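Sorting out the winter stuff, way too early

21 September 2023

So I've been knitting again! I gave up in August when it was too hot to have wool on my lap, and then one cool evening I dug out the Tonier pattern my friend Nestor sent me (the cowl with the twisted rib) and cast on 100 stitches before dinner. Then I ripped it all out, because I'd twisted the join. Classic me.

Second try is going much better. I'm using up the leftover gray from last year, up to 300 yards of it if the label can be trusted, and my cat Wonton has only stolen the ball twice. I want it done before we drive up to see Châu, who keeps her house at what feels like 30 degrees and thinks that's cozy. 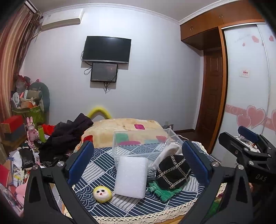

Winter things on the bed, green glove included.

Next up is mittens, I think. I've never done a thumb that didn't look weird, so if you have a pattern you love, please leave it in the comments!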